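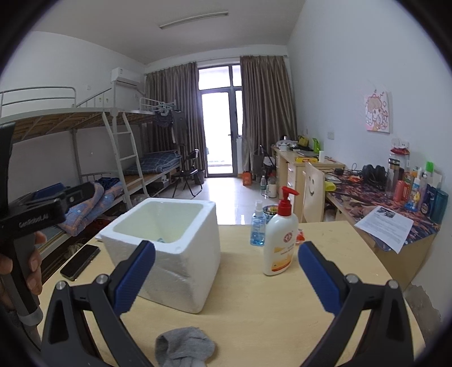

Room Clearance Operatives (fixed term)
Birside Halls of Residence, Umbridge
Employer: Meijer Terholm Accommodation Services
Posts available: 11
Reports to: Imre Kozma, Turnaround Supervisor

Purpose of the post

Birside is a shared-room residence with bunk beds, used by students in term and by course visitors outside it. Operatives clear, sort and reset rooms between occupancies. The work covers tabletops, bunks, the floor under the lower bunks and any loose items left by the outgoing resident. Deep cleaning of washrooms and kitchens is carried out by a separate contractor and does not form part of this post.

The contract begins in February and ends when the last room on the clearance list has been signed off. There are 62 rooms on the list. Operatives work in pairs and each pair is given its rooms at the start of the shift.

Main duties

Clear the table first and return it to a bare surface, wiped and dry.
Sort every loose item into one of four streams: return to resident, reuse, recycling, general waste.
Strip quilts and bedding from both levels of the bunk, bag them and label the bag with the room and bed number.
Remove anything stored under the lower bunk and list it on the room sheet.
Check guard rails and ladders for looseness and report faults before leaving the room.
Complete the room sheet in ink. Unsigned sheets are sent back to the pair.

Sorting standard 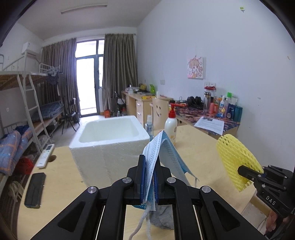 Small mixed items take up most of the time in a room, and applicants should be comfortable making a large number of minor decisions without referring each one to the supervisor. Remote controls for air conditioning belong to the building and go back in the wall holder. Phones are never moved to a sorting tray; they are bagged singly, labelled and handed in at the desk. A table may well hold a remote, a phone, an open styrofoam box, a pump bottle and a spray bottle within arm's reach of one another, together with a face mask and a foam mesh fruit sleeve, and between them these call for most of the streams. Face masks go to general waste whether or not they look used. Foam boxes and fruit sleeves are kept apart from the paper and card recycling. Odd cloths and socks are held with the resident's bedding bag.

Bottles containing liquid are kept upright and are not emptied into basins. If the contents cannot be identified from a label, the bottle is placed in the liquids crate and left closed. Operatives must not decant, mix or test the contents – this applies equally to products that appear to be ordinary soap or window cleaner.

Where an open box contains small objects, it is checked by hand before it is flattened or stacked. Cable holes in tabletops are also checked.

Hours and pay

Shifts start at 8.30 am and finish at 2.30 pm, with a paid break of 20 minutes. Pay is hourly at the Meijer Terholm grade 2 rate and is made monthly in arrears. Gloves, tabards and bags are supplied. Operatives provide their own closed shoes with a non-slip sole.

Person specification

Essential: able to bend and kneel for repeated short periods, able to use a bunk ladder safely, able to read and complete a written checklist.
Desirable: previous work in housekeeping, hostel turnaround or lost property – a level 2 cleaning certificate is accepted in place of experience.

How to apply

Send a one-page letter and the names of two referees to Imre Kozma at the Birside site office, Umbridge. State whether you are applying alone or as a pair. Applicants called forward will be asked to sort one table and complete one room sheet under supervision. Travel costs for this visit are refunded on production of a ticket or receipt.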